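Storstead Viewers' Forum
Board: Serial drama
Topic: Fiore, episode 247, discussion of the will

Bhavana Kamath (moderator)
Dec 17, 2018
Members are invited to discuss episode 247 in this topic. Please keep remarks about later episodes out of it, as the overseas broadcast is 23 episodes behind. The written update has been placed in the archive and may be quoted in part.

r_cuesta
I wish to record my disagreement with the update on one point. It states that Signora Bromell signed the second will in front of both sons. Only the elder son was present. The younger came in after she had put down the pen, and his first line was a question about the doctor.

Liliana Rinaldi
I wrote the update and have watched the passage again. Mr Cuesta is correct about the younger son, and the text will be amended. I do not accept his wider view, given in November, that the second will is false. The notary read it aloud and she agreed to each clause. 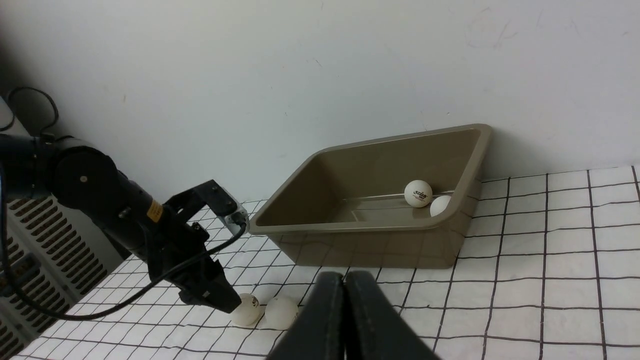 The clause on the Pluvberg house is the one that matters. It leaves the house to the niece for as long as she remains unmarried, and the engagement was announced in the same episode. In my opinion the writers intend her to lose it before the winter break.

ornella.parisi
With respect to Ms Rinaldi, agreement to a clause is of little value when the speaker has been given sleeping drops. We were shown the glass in episode 246.

Liliana Rinaldi
We were shown a glass. No character has said what was in it.

B. Colombo
I should like to raise the matter of length. The last update ran to more than 3000 words for an episode of 60 minutes. Could a shorter version be provided for those who only need the main events?

Bhavana Kamath (moderator)
Updates are written by members in their own time and no limit is set. Ms Colombo is welcome to submit a short version to the archive under her own name.

r_cuesta
I support a short version, provided that it names the persons present at the signing.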